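Grostomico: a home-built arm and the recordings it makes

Welcome, and thank you for stopping by. Grostomico is a small arm with a two-fingered gripper and a camera at the wrist, put together at home in the evenings, with the noisier jobs (drilling, mostly, and one regrettable afternoon with a belt sander) done at the shared workshop on Geerts Lane in Stimmont. This folder holds the recordings I've made with it, the scripts I use to read and tidy them, and as much as I could remember to write down about how it all fits together. I've tried to write it for somebody who has built a thing or two but hasn't necessarily worked with this kind of data, so do skip ahead if I'm telling you what you already know.

What is in the folder

recordings/ has one sub-folder per episode, each with the wrist video, the joint readings and a short notes file
index.csv lists every episode with its status, task and lighting
stills/ is a set of 3000 single images pulled out of the videos
scripts/ contains the reader, the checker and the plotting tool
build/ has the wiring sketch, the parts list and the drawings for the wrist bracket
CHANGES is a plain list of what I altered and when I remembered to note it

There are 1624 episodes in all. Of those, 1481 are marked "keep" in the index and the rest are marked "doubt". I have left the doubtful ones in, as they're often the ones I learn most from, but the reader skips them unless you ask for them. Doubt can mean a dropped joint log, a camera that lost its settings, or simply that I stopped the arm by hand when it was heading somewhere I didn't like.

What the arm sees

Everything comes from the one camera, so the view goes wherever the wrist goes. That takes some getting used to. A book ends up on a steep slant across the picture, shiny covers throw back soft white streaks of light, and there is nearly always a bit of black finger in one of the corners. I haven't straightened, cropped or brightened any of it. My feeling is that whoever uses the recordings should make those choices for themselves, and it's much easier to take something away later than to put it back.

Books turned out to be good company for a wrist camera. They're flat, they stay where they're put, and a busy cover gives the matching software plenty to hold on to. Lettering is handy too, whatever the script: big Chinese characters and a little "ROS" among them do very nicely as landmarks even if your software can't read a word.
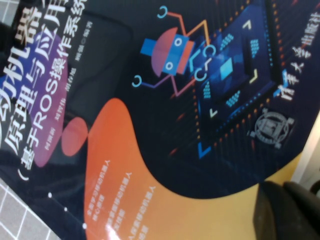 One comment left on the first release asked whether glossy covers weren't asking for trouble, and suggested sticking to matt card with printed markers until the tracking could be trusted. The same person said they had lost a whole month of their own project to reflections on a laminated sheet, and would happily never see another one.

It's a fair point and I did think it over for some time. If your aim is to calibrate the camera, then yes, please use matt card, and your evenings will be calmer for it. My aim was a set of recordings that look like the places an arm in a home would find itself in, and homes are full of shiny things. The compromise is a column in index.csv called "gloss", which I fill in by eye with none, some or lots. Filter on "none" and you'll get the quiet set. I can't promise that my "some" is the same as your "some", mind you, and I was probably stricter in September than I was later on.

How an episode is made

I put the object down, start the recorder, and steer the arm with a second, lighter arm that I hold and move about (it's all in the build folder, and it's a great deal simpler than it sounds). The recorder writes the video and the joint readings side by side with a shared clock. When I'm finished I press the foot switch, type a line of notes, and go round again.

The tasks are modest ones: approach, hover, nudge, grasp, lift, put down, and one called "wander", where I move the wrist slowly about with no object in mind. Wander was an afterthought. I added it when I noticed that every single episode began with the camera already pointing at something interesting, so a model trained on them had no idea what to do with a wall, a bit of trim or a plain surface, and would reach out hopefully for whatever edge it could find. I'm very fond of the wander episodes now and I wish I'd made more.

They do tend to be the dullest to look at, with patterned panels, pale stretches of nothing in particular, and white ridged shapes that smear when the wrist swings past too quickly.

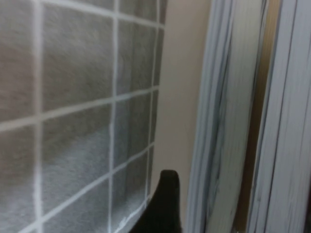 Smearing of that sort is scored by checker.py, which gives each video a sharpness figure per frame and writes it to a small text file beside the recording. I don't throw anything out on the strength of that figure. A blurred frame in the middle of a steady approach is a nuisance, but in a quick turn it's simply what the camera gave, and a model that will live with the same camera had better meet it sooner than later. If you do want a cut-off, set one in the settings file; it's off to begin with.

Getting started

Copy the whole folder somewhere with plenty of room, then from inside it run:

python scripts/reader.py --list
python scripts/reader.py --play 11

The first prints the index and the second plays episode 11, my usual test episode, with the joint readings drawn underneath. If the video plays and the lines move along with it, everything is working. If the lines stay flat, your copy of the joint log has probably been opened and saved by a spreadsheet program, which likes to change the decimal points. Fetch a fresh copy and all should be well.

Add --all to include the doubtful episodes. Add --slow if you'd like to make a cup of tea while it plays.

The build, briefly

The motors are driven from a Tradeck board, which I bought second-hand and have grown rather attached to. It wants a steady supply and it sulks if the camera shares the same lead, so keep those two apart. The wrist bracket is on its fourth version. The earlier three all worked loose in time, each in its own way, and the drawings are still in build/old in case you'd like to repeat my mistakes or, better, improve on them. Do put a drop of thread lock on the two small screws nearest the camera. Please also fit a stop button that you can reach without leaning over the arm. Mine sits by my left knee.

Known faults

The colours drift a little during long sessions and I haven't corrected them.
Light is mostly whatever the room had to offer, so some evening episodes are dim.
The gripper reading sticks at its last value if the finger is pushed from outside.
Notes files are in my own shorthand; "bmp" means I bumped the table and "agn" means I did it again straight away.
The "gloss" column is blank for the oldest episodes.

What it's good for, and what it isn't

I'd be glad to see it used for learning, for teaching, for trying out a tracking idea, or for practising on before you risk your own arm. Please don't use it to judge whether a machine is safe to run near people. It all comes from one arm, steered by one person with one person's habits, and I do approach nearly everything from the same side.

Sending changes

Corrections to the index are very welcome, as are better scripts. Say which episode you mean and what you saw in it, and I'll look it up and reply, though it may take me a week or two when the workshop is busy. The next thing on my own list is to fill in the missing gloss entries, and after that a fifth bracket.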